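Two weeks with the new robot

I've been wanting to write this up since we got going! Our office at Wellden is 690 square meters of carpet and furniture, and for years the last person out did the evening tidy. Now the robot takes a good share of it, and I get to be one of the people who shows it how.

Kirsty Niven wrote the first list of jobs, 19 of them, and we've handed over 14 so far (she wants the rest done by December, bless her).
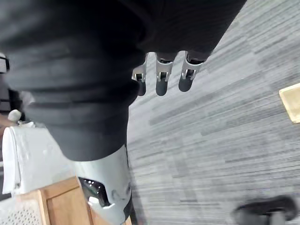 What I didn't expect was how much we'd talk about the work itself. Ji-hoon Ham had been closing up his own way for ages and had never explained it to anyone. Now he's the one we all go to, and his shift ends at a decent hour. Mine too, which means I'm home for dinner!

Next up is the supply room. Kirsty and I still disagree about where the spare chairs go.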